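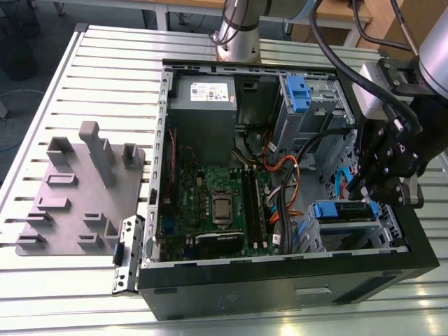
How does an understudy learn a part when there is no time to rehearse it with the full cast?

Mostly by watching from the wings or the back of the stalls, with the script in hand, and by walking the moves with the stage manager in the hours before a show. Lines are learned alone. Full rehearsals with the other actors are rare once a tour has opened.

Figure 2. Desktop tower with its side panel removed, slotted work table, fixture plate and robot arm.

4. Understudy cover on tour

4.1 Sources

The question at the head of this section was put to every actor and stage manager we interviewed, and the answer is a fair blend of what they told us. The rest of the section sets their accounts beside the show reports kept by the Zollier company for its touring production of Bamemum, a two-act farce for eight actors. A show report is the short note that a stage manager writes after each performance. It gives the running time of each act, any late cues or missed entrances, any injuries, and the names of actors who were off.

The company let us read the reports for all 444 performances of the tour, which came to roughly 2000 pages once the attached notes and revised call sheets were included. We also read the stage manager's own copy of the script, known as the book, in which moves and cues are pencilled against the text. The book had been altered many times and some of the early markings could no longer be read.

Interviews were held in dressing rooms, usually between the matinee and the evening show. Two were cut short by the half-hour call and finished by telephone. We did not record anyone who asked us not to, and in those cases we rely on written notes.

4.2 Who covers whom

Bamemum travelled with three understudies. Each covered two or three parts, and none had a part of their own. The tour began with a different plan, in which actors in smaller roles covered the larger ones and an assistant stage manager stepped into whatever was left. This plan is called walking cover in the company's papers. It was dropped in March, after an evening on which two actors were off and the second act started late while costumes were pinned.

In a farce the problem is sharper than it would be in most plays. The set for Bamemum has two staircases and a great many doors, and much of the comedy depends on one actor leaving just as another comes in. An understudy who knows every word but opens a door a second early will spoil the joke and may also be hit by the door. Several of those we spoke to said that they learned the traffic first and the words later. One described copying out the whole play as a list of entrances and exits, with no dialogue at all, and carrying it in a pocket during performances.

The director, Unnur Brynjólfsdóttir, held a full understudy run in the second week of the tour and planned to hold another at each new venue. In practice few of these took place. The get-in at a new theatre takes up most of the first day, the lighting has to be refocused, and the principal actors are owed a break before they perform. Where the stage was free it was often free for an hour at most. Brynjólfsdóttir used that hour for the chase in the second act and left everything else to the stage manager.

4.3 What the reports show

At least one understudy went on in 342 of the 444 performances. This is higher than we had expected, and it should be read with some care. For one long stretch of the tour a principal actor was recovering from a knee injury and the same understudy played the part every night. By the end of that stretch the understudy was, for most purposes, the regular player. The reports go on listing the name under "cover" throughout, and we have followed them.

Running times changed less than the actors supposed. Most of those we interviewed believed that a show with a cover in it ran slow. The reports suggest that the first act did tend to run a little longer on an understudy's first night in a part, while the second act was often shorter. Stage managers put this down to nerves. The first act has long speeches in which a new player takes care, and the second is mostly running about, which a nervous player does faster. We have no better explanation to offer.

Late cues were logged more often on first nights, as would be expected. They were seldom the understudy's own. The usual case was a principal who waited for a familiar gesture, did not get it, and came in late. One actor told us that she had been taking her cue from the sound of a colleague's shoes on the stairs and had not known it until he was away.

4.4 The effect of the house

The largest theatre on the tour was the Beller, with 795 seats, and the smallest was a converted corn hall with a flat floor and a very shallow stage. Understudies preferred the larger house. A full laugh gave them time to think about the next move, and they felt that the audience there was less likely to notice a hesitation. In the corn hall the front row was close enough to hear a whispered prompt.

Mutiso has argued, in work on repertory companies, that an audience told of a cast change before the show becomes more generous for the first few minutes and then forgets about it. Our interviews fit with this up to a point. Announcements at the Beller were made over the loudspeakers. In smaller venues a paper slip was put in the programme, and front-of-house staff thought that most people did not read it – several slips were left on the floor after every show. Actors who had gone on in both kinds of venue said that the spoken announcement brought a groan, which they disliked, followed by a warm round on their first entrance, which they liked very much.

We could not test this against the reports. Stage managers do sometimes note the mood of the house, but in such short terms ("quiet", "lovely", "coach party") that comparison between venues is not possible. The next section turns to the prompt desk, where the wording of the reports is fuller and the same two people were on duty for most of the tour.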